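2023-09-26

Choir again tonight and I'm still buzzing, so this will be a long one. We did the Travau song all the way through, all four parts, without stopping! I came in early on the second verse (of course I did) but Līga caught my eye and I found my way back, and then that big slow chord at the end just opened up and I got goosebumps right down to my wrists.

I've been singing with them since June and I still can't believe I waited this long. Thirty years of humming in the car. Delyth has moved me from soprano to alto and oh, it's so much better down there, you get all the crunchy notes. Konrad stands behind me with the basses and it's like leaning on a warm wall.

The Sturkport concert is set for the 8th and everybody wears something red on top. Plain cotton is fine, Delyth says, it gets hot under those lights.

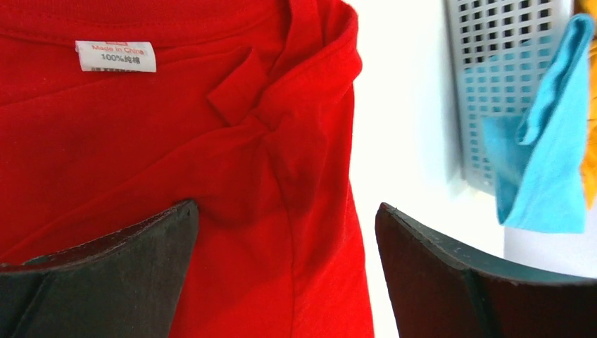
Do I have to know the whole program by heart for Sturkport?

Only the two opening songs, and we can hold our folders for everything else.

Such a relief. I had the first one down by Sunday supper, and the Welsh one is coming along now that Ieuan has written out the vowels for me in pencil. I say it while I do the dishes. I say it on the bus under my breath, and a lady moved seats.

Rocío brought her almond cake for the break and I had 2 pieces and then couldn't get a decent breath for the Bevan piece. Worth it. She thinks we might fill all 120 seats this time, which makes my stomach flip, but in a good way.
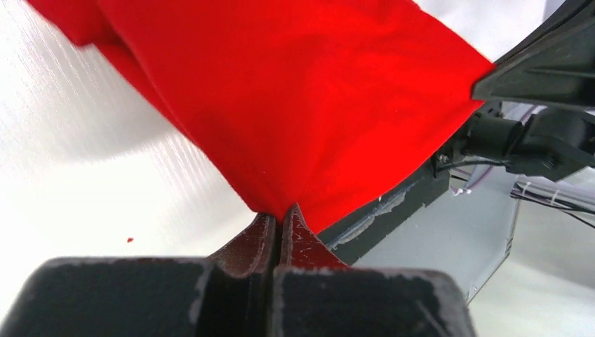 Red fabric

Things to work on: bar 30, the jump up. Breathing before the long line and not in the middle of it. Ask Līga if she wants a ride to Pirnon for the extra rehearsal. Throat lozenges, the honey kind.

Going to bed with the alto line going round and round in my head.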